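Teleop notes, November. The task is key rings: one arm holds, the other takes over. We drive both arms by remote control and record every run.

3,661 runs logged so far. Niamh Moynihan drove most of the early ones. Her handoffs are slower than mine and the policy trained on them is better.

The hard part is the pass between grippers. Foam fingers forgive a bad angle but hide the contact. You get almost no feel through the leader arms, so you end up watching the tips and guessing at force.

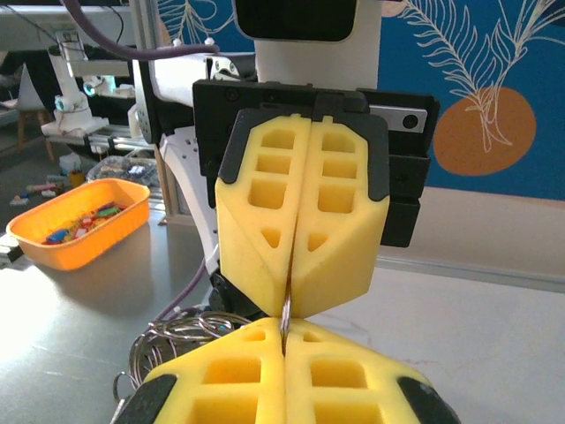
Rule we settled on: the receiving gripper closes fully, wait a beat, then the giving one opens. Overlap the two and the policy learns to let go early. It took 11 bad runs in one batch to teach it that habit – and far more to remove it.

Second rule: no corrections in mid-air. If the grasp is off, put the ring down and start again. Keep the failed attempt in the log, labeled.

Tried hand-guiding the arms as well. Fine for one arm. With two you run out of hands.

Next up is 7 new start layouts, same motion. Donal Moynihan wants tangled rings in all of them. I've agreed to three.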